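Grommet (furniture)

A grommet, in furniture making, is a ring or sleeve that lines a hole in a desk or table so that cables can pass through it. The word is older than the office desk. It was first used on ships, where a grommet was a ring of rope.

Desk grommets became common when offices began to put a computer at each workplace. Before this, the cables of lamps and telephones usually went over the back edge of the desk. The ring covers the raw edge of the cut board and protects the cable from rubbing.
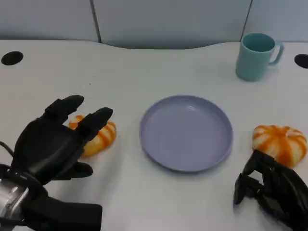 Most grommets are made of plastic, but metal and rubber are also used. Many types have a cap with a small opening, which can be turned or removed. The hole is cut with a hole saw, and the board should be supported from under so that the surface does not break out.

The position of the holes depends on the use of the desk. The furniture maker Hirnurel places them near the back corners on its office series, and its rival Inance prefers one hole in the center. The designer Sombat Boonyarit has criticized both solutions - in his opinion a long slot at the back is easier to clean. His Chantharasri desk, 700 mm deep, has such a slot and was made in 17 colors.

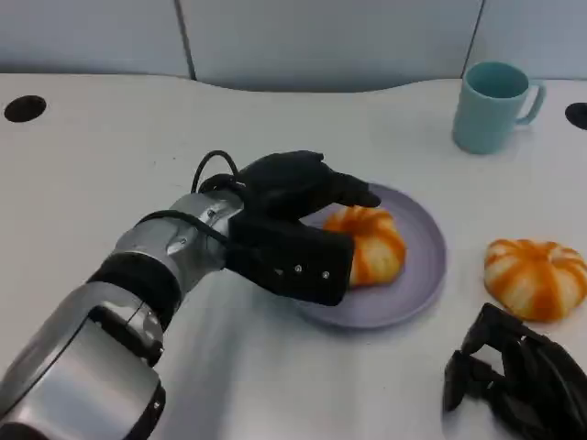
A white tabletop with a robot arm reaching over it.

Grommets are not used on glass tops as often, as drilling must be done before the glass is hardened.

See also: Cable tray, Hole saw, Office desk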